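Desk Notes: The Cloth Question

By Ha-neul Yeom, third floor

Those of you who read the last issue to the end (hello to both of you) will remember that I promised an item about screens. I had planned to write about the new booking system for the Mernirberg room, but the new booking system has not arrived, and the screens are still filthy, so screens it is.

It began in May, when I borrowed a laptop to give the Heinonen presentation and discovered, with thirteen people watching, that a gray smear ran straight through the revenue chart. A client asked whether the dip in the second quarter was seasonal. It was hummus. I said it was seasonal.

Since then I have taken an unhealthy interest in how people on this floor clean their machines. The methods I have witnessed include a sleeve, a scarf, a paper napkin from the sandwich place, the inside of a necktie, and breath. One colleague in accounts uses a window spray meant for cars and is very proud of the result, which smells like a dealership and has left a rainbow in the top left corner that no amount of pride will shift.

So we bought cloths. Orange ones, in a pack of 40, chosen after a discussion in which I argued for gray and was told that gray ones would be lost by lunchtime. I was told this by people who have lost a coat stand. Still, I gave in, and I will admit the orange can be seen from the elevator.
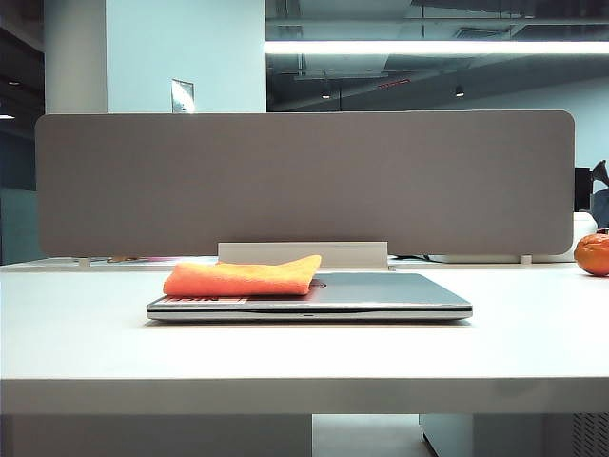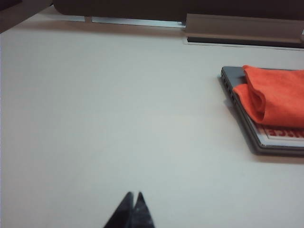

Lid shut, cloth on top.

My complaint is what happens next, namely nothing. The cloth goes on the laptop, everybody feels that cleaning is now under way, and the owner goes to get coffee. I have seen a cloth spend a whole afternoon in this position like a cat on a radiator. Resting near dirt does not count. Some arm movement is required.

For those who would like to try it, the procedure goes like this. Shut the machine down, properly, and unplug it. You will say you can't possibly close your tabs. You can. One of them is a recipe for soup you opened in the spring. Start with the lid, dry, in long strokes, and shake the cloth out over the trash can when you're done. Fold it so a clean side faces out before you open up and do the screen. Go lightly. You are not sanding a deck. If something won't come off, dampen a corner of the cloth with a little water, wipe, and follow with a dry part. Never spray anything at the laptop itself. The repair people at Trellonent charge us 70 dollars just to look inside, and they look with such sorrow.

Keyboards are a separate matter and I would prefer to leave them to your conscience. Turn the thing upside down over a sheet of paper once in a while and see what falls out. I did mine last week and found a sesame seed, a staple, and what I am fairly sure was part of a different keyboard.

While the laptop is out of the way, please do the desk too. The white tops looked wonderful in the Urnura catalog, where people evidently work without pens, mugs or elbows. In real life they show everything. A damp cloth gets off most of it, but use one of the kitchen ones for that and keep the orange ones for electronics. I know they are all cloths. I know it feels like bureaucracy. But a cloth that has met a ring of cold tea should not go on to meet a screen, and I have the rainbow in accounts to point to when people tell me I worry too much.

Stickers may stay. Several of you have asked. The rule about stickers was never a rule, just something a former office manager said once in a tone of voice.

Washing: the cloths go in the net bag under the kitchen sink on Friday and come back clean after the weekend. No fabric softener, please, if you take the bag home on your turn. It coats the fibers and then they just push the grease around, much as the napkin did. The list of turns is on the fridge. My name is on it twice already, and one of those is not in my handwriting.

At last check there were 9 cloths left in the supply closet. If the rest are at your house, polishing your glasses, no questions will be asked. Leave them in the net bag and walk away.

Next issue: the Mernirberg room, assuming anyone can book it.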